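Give the Night Bus Back

Romton cut the 11 pm bus in April and called it a "schedule refresh." Refresh. Two routes gone, same fare, same taxes.

Who rides a bus that late? Cleaners. Line cooks. Kids coming home from a shift at the mall. People the council dosen't meet, is my guess. The walk from Pevska Street out to the Zasov apartments is 3000 steps, no sidewalk for half of it, trucks going by. Try it in sleet. I have, more than once.

And the ridership argument, please. Yes, 20 people a night is a small number. We plow dead-end roads for fewer and no one asks those folks to justify the plow.
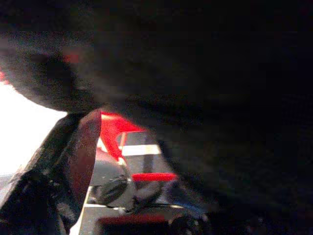
So run a smaller bus. Run it on weeknights only, fine, I'd take that. Charge a bit more after ten if you have to. But run something. A town that shuts at dinner time is telling its night workers to move, adn plenty of them will.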